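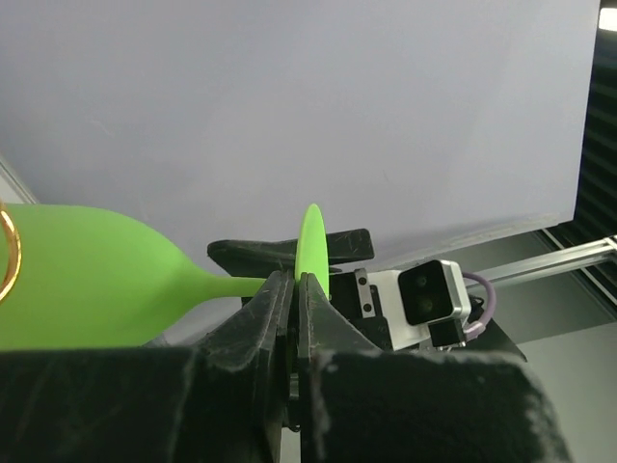
July, a little after nine at night

So I finally did something about the glasses. They have been living in the box on top of the fridge ever since we moved to Cutanside, and every time I wanted one I had to get the step stool, and then I'd just drink out of a mug. Enough! I bought a rack. It's a Jikico, the smallest one they make, and it was 29 dollars with the coupon, and I went back and forth on it for two weeks like I was buying a car.

It has a wooden base and a little brass-colored post and then gold wire for the glasses to hang from, upside down, by the foot. The wood is more orange than I expected. On the website it looked like toast. I thought about sending it back for a whole evening and then decided that nothing else in my kitchen matches either, so it can join the club.

The glasses are the bright ones, the picnic ones. I love them and I will not hear a word against them. My good glasses from Yakubu (the thin ones, the wedding ones) are down to a sad little group at the back of the cupboard and I'm scared to even dust them. The bright ones I can throw in a bag and drive to the lake with. The lime green is my favorite. It's the color of a popsicle, and you can find it in the grass in the dark.

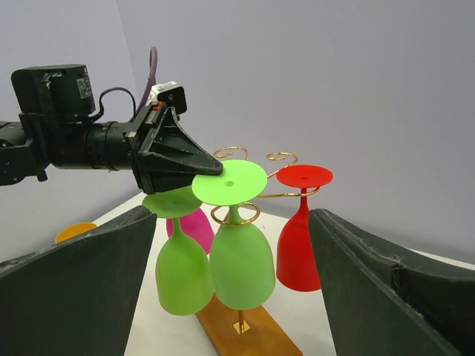
I've been fussing over what order they should go in, which is a silly way to spend a July evening but I had the radio on and a fan going and I was perfectly happy. First I wanted light to dark. Then I wanted the green one at the end where I could grab it first. Then I moved everything again because two bright ones side by side made my eyes buzz. I also learned that you need to slide the foot in straight. If you come at it tilted it catches on the wire and the whole rack scoots toward you, and I said a word I don't usually write in here.

Hanging them upside down was a big debate at my old place in Jorkthorpe. I grew up with glasses standing up on a shelf, collecting whatever floats around a kitchen, so I'm on the upside down side now. I do wonder about the smell thing, people say a glass gets stale if it sits mouth down on a shelf, but on a rack the air can get in, so there.

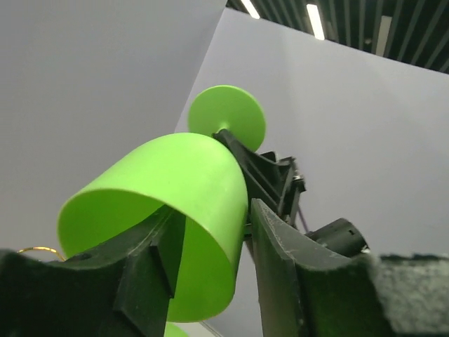

The green one, a few scuffs and all.

I looked it over before putting it away and yes, it's picking up little specks. I tried baking soda once and that made it dull, I think, or maybe it was always like that. I'm not going to try anything else. It's a picnic glass!

Things still to do: find a home for the rack that isn't the table, cut up the box, wash the top of the fridge (oh boy), and figure out where the corkscrew went. I had it at the lake. I'm almost sure I had it at the lake.

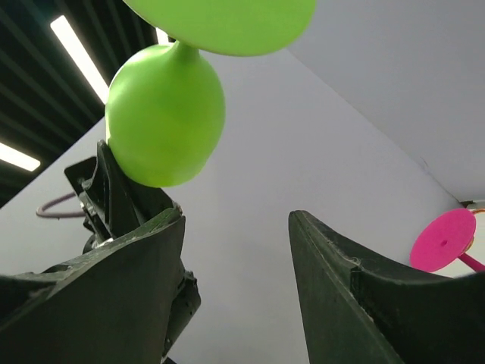 Popsicle green from underneath.

I'm thinking the counter by the window, except that's where the bread goes, and if the bread moves then the kettle has to move, and the cord on the kettle is short. Will look at it again in the morning with coffee. Going to bed, the fan is coming with me.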